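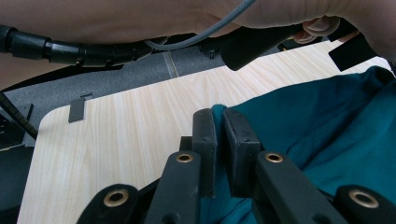

Ulises Londoño and Farzad Daneshvar
Manuscript received 24/12/2021

4. Comparison of Finger Pads on Hand-Held Grippers

4.1 Apparatus

Two hand-held grippers were used throughout the trials, one for each hand of the operator. Both carry a wrist-side camera that looks forward over the jaws, so that the finger pads stay in view at the bottom of the recording (Figure 1). The fingers are driven through a pivoted linkage. Three sets of pads were compared on this linkage: the flat pad supplied with the Vullico hand, a ribbed pad cast at our own workshop in Esesham, and the softer Kirico pad.

Figure 1. View from the camera of one hand-held gripper during a cloth trial. The flat pads are fitted; the teal cloth lies crumpled on the table, and the operator's forearm and the second gripper are at the top.

4.2 Procedure

Each trial began with a single cloth dropped onto a light-coloured table from shoulder height. The operator was asked to lift the cloth by any fold, pass it to the other gripper and lay it flat. No instruction was given on where to grasp. A trial was stopped if the cloth left the table or if the operator put down either tool.

We recorded 1,494 trials in total. Of these, 695 used the flat pad, 401 used the ribbed pad and the remainder used the Kirico pad. The uneven split reflects the order in which the pads became available; the Kirico set reached us only in December, after the first two sets had been run. Operators changed pads between blocks and did not switch during a block.

4.3 Observations

The flat pad gave the most predictable grasp on a raised fold. Its weakness was at the table surface, where the operators had to tilt the tool to bring the lower edge of the pad under the fabric. The ribbed pad held thin cloth well once closed, but it tended to drag a second layer along with the first, and the handover then took longer. Operators described the Kirico pad as forgiving. It also picked up lint, and we cleaned it before every block.

Camera placement mattered more than we had planned for. When both tools worked close together, the operator's other arm often passed near the lens and covered the upper part of the view. We kept these recordings in the set -- they are typical of two-handed work, and a controller trained without them would meet the same condition untrained. The Sotelo tracking software lost position in a small share of such trials, and those were labelled separately.

4.4 Limits of the comparison

All operators were right-handed, and only one table height was tested. Pad wear was not measured. We did not adjust the closing force between pads, so part of the difference reported in Section 5 may be due to friction alone.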